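Giro: A Tabletop Arm for Sorting Kitchen Items
Project report by Tahsin Weerakoon and Tolera Chala

1. Background

Giro is a small robot arm we built in the shared workshop at Davedwood between the start of the term and May. The goal was an arm that could pick up light household things from a table and move them to a chosen spot, with a person driving it at first and a learned controller doing it later. This report covers the build, the gripper, the wrist camera and the first pick tests. The learned controller is outside the scope of the report.

2. Frame and joints

The arm is bolted to a workshop table. We first used a clamp, but the base shifted whenever the arm reached out to full length and stopped quickly. After that every saved position was off. Bolting it down fixed the problem.

The shoulder joint carries the most load and was rebuilt twice. In the first version the motor horn was held by a single screw, which worked loose during long sessions. The second had a printed bracket that cracked along the layers. The present bracket is printed lying on its side with thicker walls and has held since then. The elbow and wrist use the original parts.

Wiring runs along the outside of the links in a loose sleeve. Tolera wanted it inside, but we could not get the connectors through the elbow without cutting them off.

3. Gripper and camera

The gripper has two black fingers. We tried a blunt shape and then a pointed one. The pointed fingers fit under rims and between objects that are close together, so we kept them. Their weak point is smooth round objects, which tend to roll out if the grip is not centered.

A small camera is mounted at the wrist and looks down past the fingers. It has to see both fingertips and enough of the table to plan the next move. If it is mounted too low, one finger hides the object being picked. If it is too high, small items are hard to make out. We settled on the higher of our 2 test mounts and accepted some blur on printed labels.

4. Test objects

The set is plastic kitchenware and toy food. We wanted a mix of wide, shallow items and small ones, with some placed inside or on top of others.

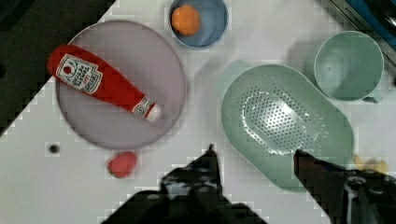
Figure 1. Wrist camera view of the table, with the ketchup bottle on the plate and the right finger at the colander.

The colander gave us the most trouble. Light reflects off the perforated middle part, and our simple color filter then reads that patch as white table and splits the colander into pieces. Moving the lamp helped a little. Filling small gaps in the mask helped more.

The bottle was easier than we expected as long as the fingers closed across its body. Gripping near the cap let the heavy end swing down. The strawberry is small, but its red color stands out well against the white table.

5. Test procedure

One of us drove the arm while the other reset the table and wrote down the result. Each object was tried 5 times from different starting positions. A try counted as a success if the object was lifted clear and set down in the target area without being dropped. We stopped any try that ran past the time limit.

We logged joint positions and camera images together. The first logging script, which we called Zivus, wrote everything to one file and slowed down once a session passed 2000 images. It now starts a new file every 300 images, and the slowdown is gone.

6. Open problems

The wrist motor gets warm in long sessions and we have no temperature cutoff. The fingertips need a softer surface, and we plan to test thin rubber sleeves. The color filter also has to be set again whenever the workshop lights change, so we would like to replace it before starting on the controller. Tolera has begun labeling the logged images for that purpose.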